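Home » Young Makers » How a robot club teaches a robot to tidy up

Rhodri Pumphrey runs the Wistov robot club. The club has nine members this term, and their project is called Zudel. The goal is to get a robot to clear things off a table and put them where they belong.

You might think the club starts by building a robot. Most of the work comes before that. A robot does not know what a tray is or how to pick one up. Somebody has to do the job first, using tools shaped like a robot's hands.
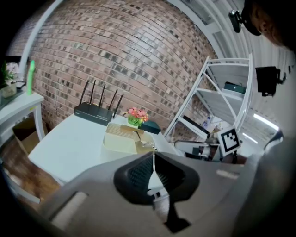

A view from the gripper. The finger pad has a mesh-like surface.

These tools are called hand-held grippers. A person holds one in each hand. Squeeze, and the fingers close. Let go, and they open. The computer keeps a record of where each gripper went and when its fingers moved.

One turn at a job is called a demonstration, or demo for short. The club had 951 demos by the end of May. Musa Sani, who is in 7th grade, did a lot of them. "You have to go slower than you want to," he says. "If you rush, the robot learns to rush too." 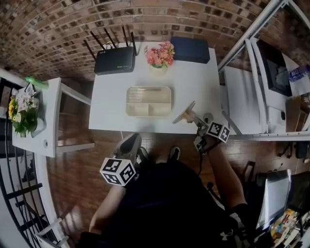

Two grippers at the table, seen from above.

The black and white patterns on the cubes are markers. They work a little like name tags. When a camera sees a marker, the computer can figure out where the gripper is and which way it is tilted.

Members take turns, and a turn lasts 2 demos. Then the next person steps up and everyone else checks the recordings. Bad ones are thrown out. A demo is bad if a gripper drops something or if a hand blocks the markers.
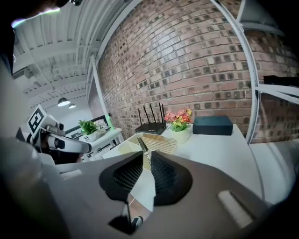

Flat, low things are the hardest part of Zudel. A mug has a handle and a box has tall sides, but a tray gives the fingers very little to hold. The slatted one on the table has ridges running across it, and the router behind it has four antennas that a careless gripper could knock. Musa's advice is to look at the whole table before you move.

The club will show its work to families on 23rd June. New members can join after that. You do not need to know any coding.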